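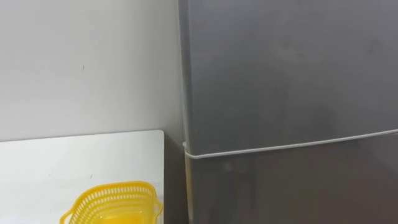
Garach has put out its account of the July stoppage, and it is shorter than I hoped. You may remember the claim that came before it: a humanoid that unpacks a fridge into a basket, one piece of fruit at a time, fit for a shared kitchen by next year. Then the right hand stopped answering in the middle of a run, kept its grip closed, and stayed that way for nearly 6 minutes while the rest of the machine went on trying to finish the job.

The account calls this "a brief loss of finger feedback." I would call it a hand that no longer knew what it was holding. The log shows 345 grasp commands sent after the first fault code, and not one of them should have left the controller.
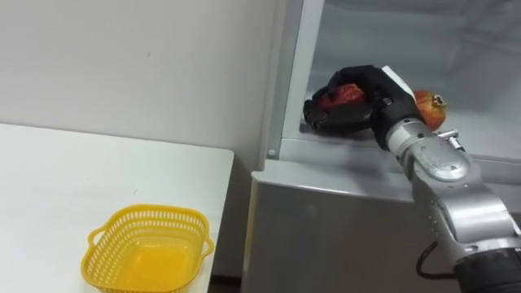

Hortensia Zapata, who reviewed the log for us, found the same fault code in 3 earlier runs. Each time the software cleared it and carried on. Garach says the threshold was set high to avoid nuisance stops, which I can understand from anyone who has sat through a day of them. But a nuisance stop costs you a bruised schedule. A closed hand on an arm that is still moving costs more, and the arm in question was working inside a cabinet with hard edges on every side.
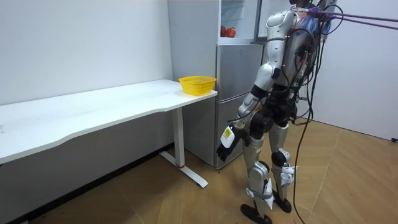
The supplier's fix is a new connector from Ekberg and a firmware patch from Lachance. Neither firm will say which one cures the problem, and I suspect they don't know. Zapata wants the wiring looked at first, and I'm with her. Black cables hang down the robot's back and trail on the floor beside its legs, and every step or turn is a chance to tug on something. A better plug at the wrist won't do much if the strain starts at the shoulder.

Garach reports 146 clean cycles since the patch – all of them, as far as I can tell from the table, with the robot standing in one spot. Sendon has asked for the raw logs and for a repeat with the feet moving. Until those arrive I would treat the matter as open, and I would keep people out of arm's reach while it runs.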